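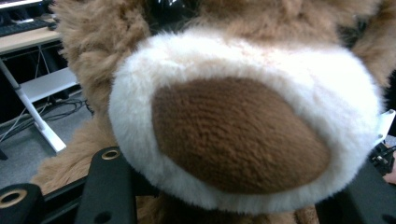 How does a robot learn to pick up a teddy bear?

Picking up a toy is easy for you. Your eyes find it, your hand closes round it and you lift. You learned to do this as a baby, by grabbing things over and over again.

A robot has to learn as well. One way to teach it is to let a person do the job first, using the same sort of hand the robot will have. Stemeck makes a kit for doing this. It is called the Podholm kit, and it is sold to schools, clubs and colleges.

What is in the kit?

There are two grippers. A gripper is a tool with fingers that open and close, a bit like the tongs in a kitchen. You hold one in each hand. Each gripper has its own small camera and a cable. There is also a teacher's book with 15 lessons in it, and a box of things to practise on.

Gripping is harder than it sounds
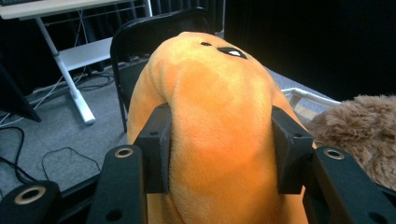 A wooden block is a good thing to start with. It has flat sides and it stays the same shape when you hold it. Soft toys are much more difficult. Squeeze one and it changes shape, like the orange toy, which has gone narrow in the middle and bulges out above and below the two black finger pads. A robot that has only met wooden blocks may not know what to do about that. It has to learn that a squashed toy is still the same toy.

Fur causes trouble too. When you look at a fluffy toy, you can guess where the fur stops and the firm part begins. A camera only gets a picture of the outside. If the fingers close too early they catch a bit of fluff, and the toy slips out.

What happens to the pictures?

While you work, the cameras record everything. One go at a task, from start to finish, is called a demonstration. A computer looks at lots of demonstrations and searches for patterns – where the fingers were, how wide they opened and what the toy looked like at the time.

It needs a lot of them. Tiina Väisänen, who wrote the lessons, recorded 1,465 demonstrations for the soft toy chapter. A class will not make that many. Her book suggests 78 for a first project, shared out between everyone, and that takes about 4 afternoons.

Using two hands

Some jobs are too awkward for one gripper. Lesson nine is about putting toys into tubs and taking them out again. The sides of the tub get in the way, so you have to think about which direction each gripper should come from.

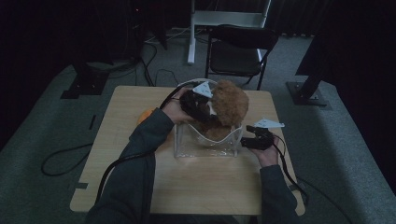 Two grippers, a clear container and a brown fluffy toy.

Try to go slowly when you do this one. If you move fast, the camera pictures come out blurred and the computer cannot learn much from them.

Is it hard to use?

The grippers are simple to open and close, but your arms do get tired. Ten minutes each is plenty. Younger children may find them rather big to hold, and a grown-up will need to set up the computer. The cables are long, so keep them away from your feet.

Words to know

Gripper: a tool that holds things, used as a robot's hand.
Demonstration: one go at a task, recorded so that a robot can learn from it.
Pattern: something that happens in the same way again and again.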